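普雷拉卡片工坊启用双臂分拣机器人，员工从重复劳动转向品控与设计支持

克卢卢特代尔，2022年5月23日——桌游与收藏卡制作商普雷拉（Prela）今天宣布，位于克卢卢特代尔（Clullutdale）的成品车间正式启用新的卡片递检工位。工位由普雷拉与自动化集成商希尔顿工程（Hiltton）共同开发，负责抽检环节中最磨人的一步：把卡片一张一张拿起来，翻面，交给另一只手，再送去检查。

在卡片行业待过的人都知道，这一步有多难交给机器。卡片薄，边缘软，表面有覆膜，吸盘容易留下圆印，普通夹爪又会压出折痕。过去，普雷拉的检验员每个班次要经手4000张卡片，到了下午，手指发僵、眼睛发花是常事。车间里流传着各种土办法，有人戴指套，有人每隔一小时换一只手翻牌，还有人干脆把椅子调到最高，站着干。

“我做了九年检验，闭着眼都能摸出哪一张切偏了，”车间主管索多里斯·加瓦拉斯（Thodoris Gavalas）说，“可我也记得每天回家连瓶盖都不想拧。第一次看到机器把一张卡稳稳接过去的时候，我们几个人都鼓掌了，真的特别高兴！”

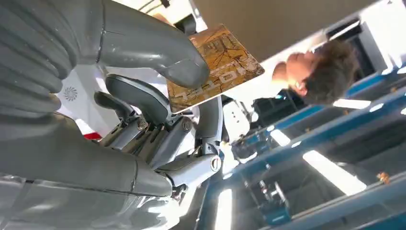
项目从去年9月开始。最初的方案是用一台高速分拣机替换整条抽检线，员工看过以后意见很大：机器要求卡片尺寸完全统一，而普雷拉每个月都有小批量的异形卡和样卡，换一次规格就要停半天。双方坐下来重新商量，最后决定保留人工检验台，只把拿取和传递交给机械手。检验员仍然坐在原来的位置，判定权也仍然在他们手里。

调试阶段一共试了409种抓取设置，变量包括指尖的压力、接触的角度和两只手交接时停顿的长短。很多参数是检验员提出来的。比如覆哑膜的卡片要从下角托住，亮膜的卡片则要夹得更靠里一点，这些经验以前只存在于老师傅的手上，现在写进了工位的操作手册，新人也能翻到。

“工程师来的第一周，我以为他们会让我们走开，”加瓦拉斯说，“结果他们搬了凳子坐在检验台边上，问我们拇指放在哪儿，为什么放在那儿。”

希尔顿工程的项目负责人格里戈里斯·索蒂罗普洛斯（Grigoris Sotiropoulos）对这段经历印象很深。他表示，团队原先把精力放在速度上，到了现场才发现，检验员最在意的是交接那一下是否平顺。“卡片在两只手之间有一个很短的瞬间，两边都在用力。人做这个动作不用想，机器要学很久。我们光是为了这一下就改了好多轮，每改好一点，大家都很兴奋。”

在验收测试中，工位连续完成了3526次递检。车间随后对其中的卡片做了复查，并把有压痕的样本单独留存，供下一阶段改进使用。普雷拉也坦率地说，目前机械手处理超薄的透明卡还不够理想，这类产品仍由人工完成。

工位启用后，变化最大的是排班。检验员不再整班翻牌，每人每天轮换到三个岗位：判定台、色彩比对和样卡反馈。样卡反馈是新设的岗位，检验员可以直接与设计部门沟通，指出哪些底纹容易显脏，哪些文字离裁切线太近。设计部门已经根据这些意见修改了今年秋季系列的边框。

普雷拉承诺，本次引入自动化不涉及裁员，参与轮岗的员工薪级不变，完成培训者另有技能津贴。培训共100课时，全部安排在工作时间内，内容有机械手的日常点检、安全停机、异常处理，以及简单的参数调整。第一批学员已经结业，现在由他们带第二批。

也有员工最初并不放心。有人担心机器故障时产量压力又会回到自己身上，为此双方在排班规则里写明：工位停机期间，抽检数量按人工标准下调，不要求当班补齐。这一条是车间自己提出来的，管理层当场同意。

下一步，普雷拉计划把同样的做法带到班廷（Bunting）的包装车间，先从附赠卡的装袋开始。班廷的同事已经来克卢卢特代尔跟过班，带回去一长串问题，其中不少连工程师都还没有答案。加瓦拉斯届时会过去待上一阵，他说自己已经把指套收进抽屉了，不过还没舍得扔。

关于普雷拉
普雷拉设计并生产桌游卡片、收藏卡及教学卡片，成品车间位于克卢卢特代尔，包装车间位于班廷。

关于希尔顿工程
希尔顿工程为中小型制造企业提供机械手工位的设计、安装与员工培训。

媒体垂询及参观预约，请联系普雷拉新闻办公室。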